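Automation | Features

April
By Ravindran Pai

Putting a piece of fruit into a toaster oven involves a door, a knob and a rack, and each fails in its own way. At Follolby, a test kitchen in Grurkivgate, engineers have spent 13 months on jobs of this size. Their arm now clears a table without help in most trials. The oven remains difficult.

The arm is mounted at the base and works within a fixed reach, with toy food, a colander and a black toaster oven set out on a white tabletop. Toys keep their shape from one run to the next, so a failed grasp can be repeated under the same conditions.
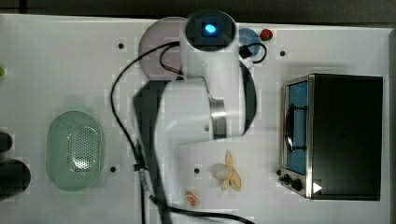 Mets, a kitchen fitter who read an early draft of this article, objected that a fixed table proves very little, and that "a real worktop has crumbs, a wet cloth and somebody's keys on it". The trial figures bear this out in part. With the objects in known places, the arm failed 2 runs in 20. With the layout shuffled, it failed 13.

Shop-floor work is further along. Listier, which packs small parts, runs four arms on a single repeated task and stops them only to change trays. Its parts arrive the same way up every time. Domestic crockery does not.

Follolby will try rinsing next.

Contact the features desk | © Grurkivgate Technical Review | Back to top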